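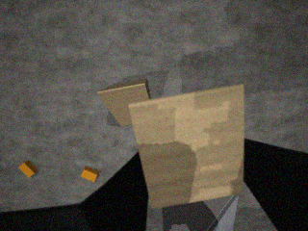
About Pudach

Reading time: 2 minutes

We are a small company in Bravunden and we teach robots to do simple work with their hands. Many visitors ask us the same question: can a machine already clear my table, or sort the parts in my shop? Our answer today is "some of it, slowly, and with a person near."

Much of our work begins in simulation. Two small orange blocks on a grey surface, and a gripper with two flat fingers, are enough for a long week. A child of three years picks up such a block without thinking. For the robot we run 3,000 attempts before we bring a task to the real bench, and there we make 400 more.

Nayeli Ventura and Kekeli Mahama started Pudach after they worked together on packing lines. Maite Rivas leads the simulation group. Rhonda Leclerc visits the workshops and homes where we make our trials, and she writes down everything which goes wrong. Her list has now 245 points. Wet cups are on it, also socks, and drawers that stick.

We do not sell a home robot, and we will not promise a date for one. For shops with small parts of one shape, we can already help. Please write to Carmela Benítez, who answers in English or Spanish.

Recent items
Sorting trial at Montes: first notes
Why folding towels is still hard
Open bench afternoon, 8th January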